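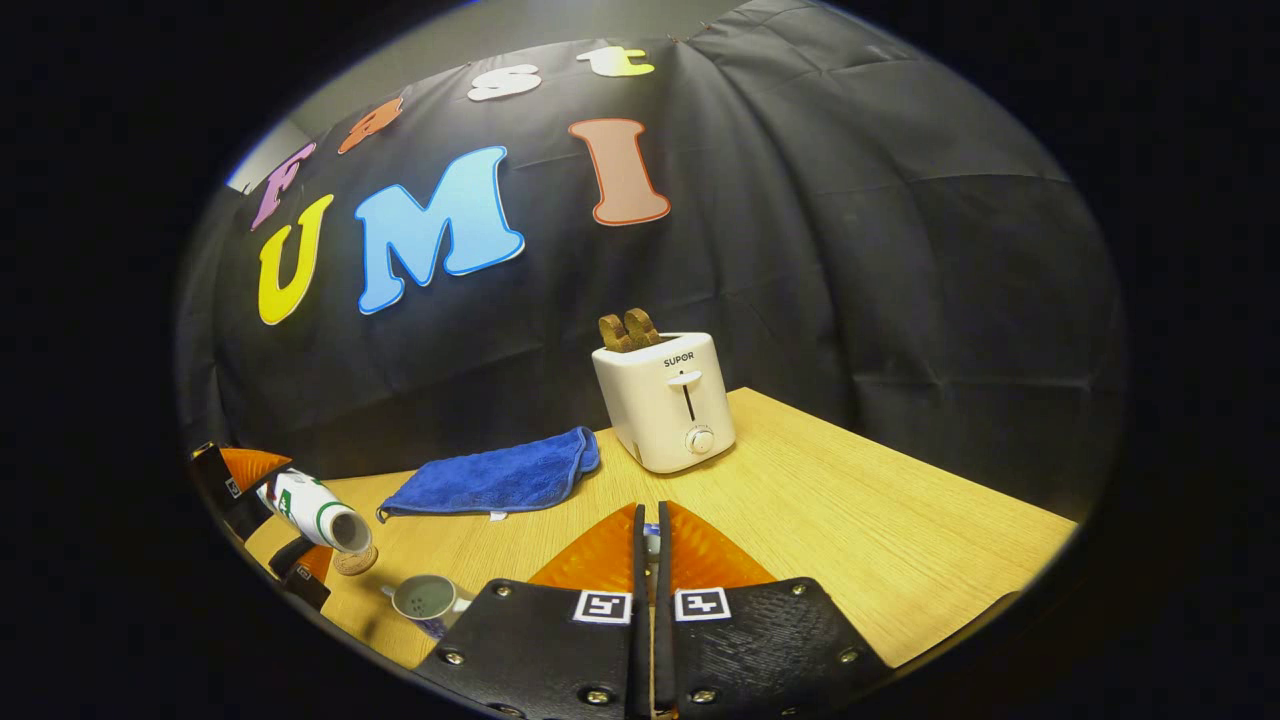
In Defense of the Slow Two Slots

When I moved to Tristholm, the first thing I bought for the kitchen was a toaster. I had no curtains and only one chair, but I had toast. I mention this so the reader understands that I am not neutral.

My opinion is simple: a toaster should live on the table where people eat, and it should have two slots, one lever and one knob. Everything more is a mistake that we pay for.

In my building on Stavside many neighbors have changed to the small ovens with a glass door and a screen. I was invited to try one. It had a program for bagels, a program for frozen bagels, and one more for "artisan bread," which I could not distinguish from the first. The toast came after a long time and it was dry like a biscuit. My own toaster has a round browning knob. I put it on three in the winter and on two in June, when the bread is softer, and I never had to read a manual.

People tell me that a toaster on the table looks untidy. There are crumbs, this is true. I keep a blue microfiber towel folded beside it and I wipe when I am finished — the whole cleaning takes less than 60 seconds. A cotton cloth only pushes the crumbs to the floor. I have used both kinds for years and I will not go back.

What I dislike more is the habit to hide the toaster in a cabinet. A friend in Toledo does this. Every morning she bends, pulls it out, looks for the plug, and after breakfast she must wait until it is cool before she can put it back. She says the kitchen looks calm. I ask her, calm for whom? She eats cereal now on most days.

The bread must also be near. When the toast comes up, the butter should be at the distance of one arm. If you walk across the kitchen with the plate, you lose the best moment, and cold butter on cold toast is a sad breakfast.

I know it is possible to spend a lot of money on this subject. I spent little, and I eat warm toast every day at seven.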